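**Gunitard – comando de teleoperação para ensino de tarefas**

O Gunitard grava a tarefa enquanto o operador a faz à distância, com o braço a seguir-lhe a mão. O simulador vem incluído, abóbora e tampa também. A garra parte-se lá quantas vezes quiser – as verdadeiras faturam-se à parte.
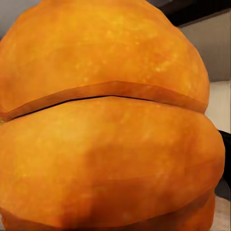 Da Acuña escrevem que as primeiras 149 demonstrações ensinaram sobretudo o braço a hesitar, e que só depois apareceu alguma coisa aproveitável.

Compatível com braços Festton e Odel. Peso: 692 g. Paciência não incluída.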